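### 4.2 Collecting the bag demos

I'll admit it, plastic bags were the part of Clastell I dreaded most! We recorded 200 bag demos with hand-held grippers, and Widad Twal and I split the table time (she's far more patient with thin film than I am).
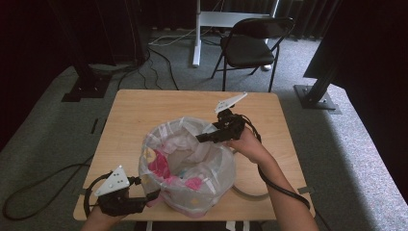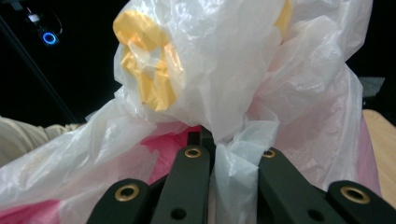
**Figure 2.** Bag demos with hand-held grippers: view over the table (top) and view from a gripper (bottom).

We held out 12 demos for testing and trained on the rest. I kept both kinds of view as input, mostly so the policy gets a close look at the folds as well as the whole bag.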